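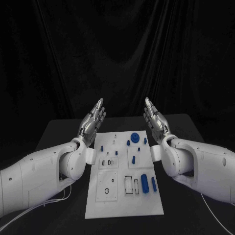 **Figure 3.** Head-camera view of the Tuneck workcell, with both hands above the assembly board.

### 4.2 Collection of demonstrations

All demonstrations were recorded by teleoperation at a single workcell, Tuneck, between January and the data freeze on Mar 13, 2025. The cell consists of two arms with humanoid hands, a matte gray table and a black curtain behind it (Figure 3). The curtain was kept in place for every session so that background variation would not mix with the variation we introduced on the board. Generalization to other backgrounds is treated separately in Section 6.

The board carries raised plates with holes and slots, and a set of blue parts that includes pegs, a bar, a thick cylinder and a gear-shaped pulley. Some parts start upright and others lie flat. A part that lies flat has to be grasped and turned before insertion, and we label these episodes as *reorient* in the release. Episodes in which the part starts upright are labeled *direct*. The label is assigned from the start configuration alone, even when the operator drops a part and has to pick it up again.

Operators controlled both arms at once through the Prostus interface, which maps tracked wrist poses to end-effector targets and finger flexion to the hand joints. Joint positions, commanded targets and head-camera images were logged on a common clock. Wrist cameras were tried in a pilot and dropped, as the fingers blocked most of the contact region during insertion.

Each episode begins with both hands open above the board and ends when the operator presses a foot pedal. The operator marks the outcome with a second press for failure. We kept failed episodes in the corpus but excluded them from behavior cloning; they are used only to train the progress estimator described in Section 5.1. Episodes with a logging gap in any stream were removed entirely.

Start configurations were drawn from a list of 84 layouts. The list was ordered by a random permutation for each operator, and the board pose was shifted slightly by hand between episodes. We did not measure the shift. This makes exact replay of a trajectory fail on most layouts – a property we wanted – but it also means that board pose is not available as a ground-truth label.

After filtering, the corpus holds 2610 episodes. We reserve 600 of these for validation. The split is made by layout, with 36 layouts held out from training, so that no start configuration appears on both sides. An earlier split by episode gave lower validation error and correlated poorly with performance on the robot.

Outcome labels were reviewed by Simone Xavier from the recorded images, without access to the pedal signal. Where the two disagreed, the reviewed label was used. Most disagreements involved pegs that were seated in the hole but tilted, and these were counted as failures. The same rule was applied to the policy rollouts in Section 5.3.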